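Open Day at Olus, July 7, 2022

Sarla Bhardwaj had been telling me to come see the Olus floor at Bundport for ages, so I finally took the train out — 32 stops, one change — and I'm so glad I did!

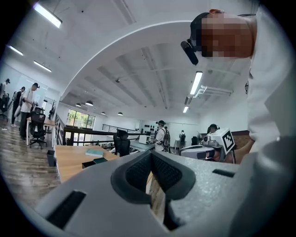 Satish Bajpai showed our group around and put up with all my questions (I had 17 written down, and he got through most of them before lunch). I could've stayed upstairs by the railing all day.
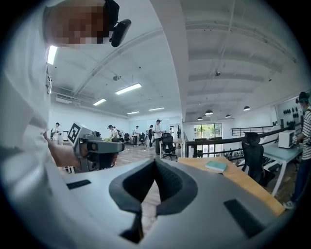 One of the hand-held grippers, marker on top. I want one.

The table work was my favorite part — so much patience! They're hoping to do another one in October, and I've already asked for a spot.

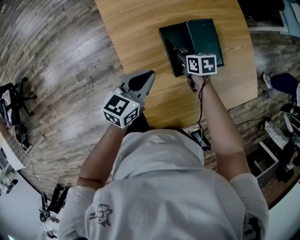
A gripper in each hand, and the right one is reaching into the green box.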